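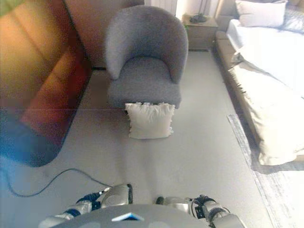
Project diary, Lalness site
October, late afternoon

Work continued today on the pillow task, in which the robot is to pick up a cushion from the carpet and return it to the armchair. The Vekum method, which trains on short corrections made by the operator in place of full demonstrations, now has 454 corrections in its store. The target set with Mimen was more than 400.

The morning was given to a comparison of two training runs. Each was tested over 30 trials, with the cushion set down at a new angle every time. The run with corrections did better where the cushion leaned against the chair – the older run tended to push it along the seat front. Neither run dealt well with the fringe, and grasps near the edge remain the main cause of failure.

The Sowa logging software stopped 2 times and was restarted. Those trials have been left out and will be repeated.

Tomorrow: 100 further trials with the bedroom layout unchanged, then the first with the lamp lit.

We use cookies to improve your visit. Accept all | Manage settings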